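Ceiling panel lights hum and dim slightly after the LED retrofit

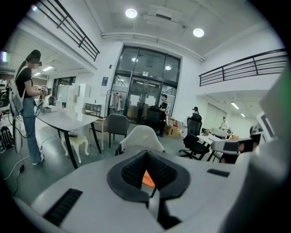
Dromitz: Before anyone guesses, does the hum change when you move the dimmer, or is it the same at every level? Those are two different faults. Also post the driver type if there is a label on it.

Search the help pages Search Clear

Original post by Kosteo, 27 January 2025

The room is a ground-floor office unit with a white ceiling and white walls. We replaced the old fluorescent fittings with flat LED panels in March of last year. There are 14 panels on one circuit, all controlled from a single wall dimmer by the door. The dimmer was already there and had been used with a row of halogen spots, since removed.

Symptoms:

With the dimmer at full, there is a low hum from the wall plate and from the two panels nearest to it. At half, the hum is louder and the panels flicker at a rate I can see out of the corner of my eye. Near the bottom of the range they cut out and come back on. Early in the morning the light output also drops a little for a second or two, then recovers.

I have swapped two of the panels end for end and the hum stayed with the position. The breaker has never tripped. The panels were sold as dimmable. The wall dimmer has a faded label on the side and I can read "leading edge" and not much else. I would like to know whether to replace the dimmer, the drivers, or both, and whether the early morning dip is part of the same problem.

In reply to Dromitz: it changes with level and is worst at the midpoint. The driver label says phase dimmable, trailing edge recommended, 98 percent maximum output.

Iketti

Your dimmer is the first thing to change. A leading-edge dimmer switches on partway through each half cycle of the supply. A halogen lamp doesn't care much about that. An LED driver has capacitors at its input, and the sudden rise in voltage pulls a short, high current through them each time. You hear it as a hum in the dimmer choke and in the driver. The effect is largest when the switching point is close to the peak of the waveform, and that is near the middle of the dimmer's travel. It fits what you wrote.

A trailing-edge dimmer does the opposite. It turns on at zero and switches off partway through, so the voltage rises gently. Your driver label asks for this type.

Check the load rating before you buy. Many dimmers are marked with one figure for incandescent lamps and a much lower one for LED. Use the LED figure. Add up the rated input power of the drivers, not the light output on the box, and leave a margin. If the LED rating is only 165 watts, 14 panels will almost certainly exceed it and you will need a larger unit or a split circuit.

The cutting out at the bottom is a separate setting. Most trailing-edge dimmers have a minimum level adjustment, either a small screw behind the plate or a button sequence. Procedure:

Set the dimmer to its lowest position.
Raise the minimum until every panel stays on without flicker.
Switch off at the wall, wait a minute, and switch on again.
If any panel fails to start, raise the minimum slightly and repeat.

Isolate the circuit at the breaker and prove it dead before you take the plate off. If your local code requires a licensed electrician for this work, use one.

This site uses cookies to remember your settings. Accept all Manage preferences

Phromma

Had the same thing, new dimmer fixed it. Mine was cheap and has been fine for more than 3,000 hours. Don't bother with the drivers.

Dromitz

I agree with Iketti on the dimmer. I would not assume the morning dip has the same cause. A dip lasting a second or two at one time of day points to a large load starting up, such as a heat pump or a compressor, on the same supply or in a neighboring unit. Put a logging voltmeter on an outlet in that room for a few days and compare the times. If the voltage falls by a few percent when the light drops, the new dimmer may hide it a little but won't remove it.

If the log shows nothing at those times, look for a loose neutral at the first fitting in the run. A loose neutral should be fixed before anything else on that circuit, and I would have the terminals checked when the dimmer is changed in any case.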